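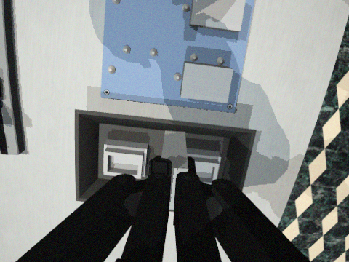

Blue pegboard and grey tray on the table.

Bundodus garden ponds list, README

Hello and welcome! Inside are 2670 notes on small ponds, birdbaths and bog gardens, kept by gardeners in Gomumura (bless them all) and typed up by Kristýna Hrnčiar. Depths are in centimetres, and a blank means the pond wasn't measured.

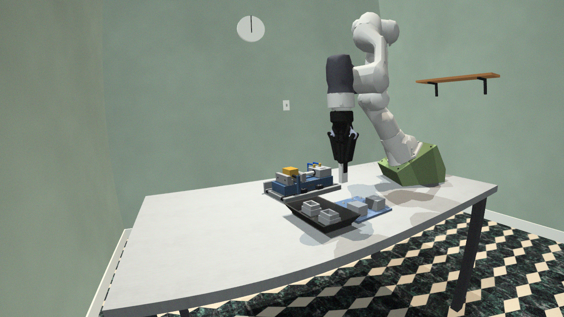

Arm holding a small grey block beside the blue vise.

Plant names follow each gardener's own spelling, so do search generously! Corrections go to Aled Lougher.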